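4.2 What "repairable" was taken to mean

Claims about how easily an office computer can be repaired usually rest on a checklist. A part scores well if it can be reached without special tools, and the scores are added up. Chae and Joo used this method in the Triltdale survey, and their figures have been repeated often enough that they now pass for settled fact. We think they deserve a harder look.

The first problem is the sample. The survey covered 89 towers, all retired from the same office, and all opened by people who fixed computers for a living. Ye-rin Chae has said that experience made little difference to the results. The paper gives no comparison that would let a reader check this. When we gave the same checklist to 27 adults who had never opened a computer, the scores for the drive and the memory held up fairly well, and the score for the processor fell apart. Most of them did not know which lever or bracket they were meant to move, and several would not touch it at all.

The second problem is color. Makers often use a bright color on the parts a user is supposed to handle, and the checklist gives a full point for it. Figure 3 shows why we are wary of that point. In this tower the drive tray has blue tabs and the power supply has a blue release tab, but one of the expansion slots is blue as well, and so are the small capacitors along the left side of the board and the connector on one of the cables. A technician sorts these out without thinking. A beginner who has been told to look for blue has a good deal of blue to choose from, and we doubt that a full point is earned.

The third problem is what gets left out. The Dellov checklist, on which the survey was based, stops once a part has been removed. Putting it back is treated as the same job in reverse. Our own sessions suggest otherwise – nine people who took the drive out without help could not seat it again, and the usual trouble was a cable that had slipped out of reach. Ye-ji Joo noted something similar in an appendix, though it had no effect on the totals.

Figure 3. Desktop tower on its side with the side panel off. The hard drive is at lower right and the power supply runs along the bottom of the case.
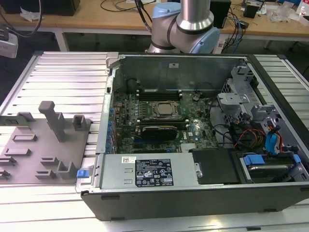 None of this shows that towers are hard to repair. Our sample was small too, and Yimer's later work with school computers points the other way on memory. It does mean that a single score should be read with care, and in the next section we report removal and refitting separately.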